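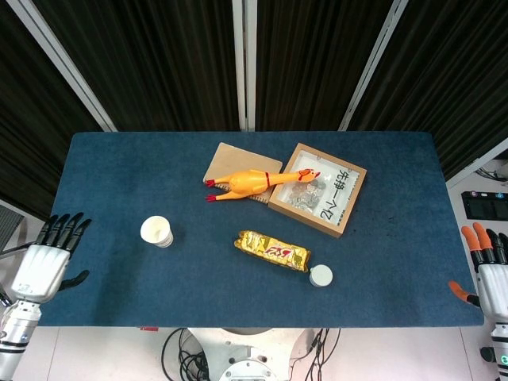
Selling a joke shop is harder than running one, according to the owner of Vomville, and the worst of it is that people keep offering condolences. "I'm moving to a flat with a lift," she says. "You'd think I was being buried at sea."

The shop has been on the same corner in Larkmont for 13 years. She took it on from a man who sold fishing tackle, and for the first winter she sold that too. Maggots, she says, paid the electricity bill. Itching powder never has.

What does sell? Whoopee cushions, still, mostly to grandparents. Fake moustaches in November. She once ordered 500 pairs of wind-up teeth by leaving a finger on the wrong key, and the last box went only this spring — to a dentist, who haggled.

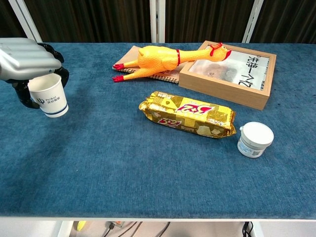 ## "Nobody wants the sneezing powder"

Two buyers have come forward. One wanted to turn the place into a Veltach phone repair counter and asked whether the smell would go. The other liked everything except the stock.

She is in no hurry. The rent is paid until the summer, and she still opens at ten, or when she finds her keys. Children come in with £5 and take forty minutes to spend it, which she regards as the only proper way to shop.

Will she miss it? She thinks about this while looking for the price gun. "I'll miss the bell on the door," she says. "The customers I could take or leave." Then one comes in wanting a refund on a stink bomb, because it hadn't smelt bad enough, and she gives him another.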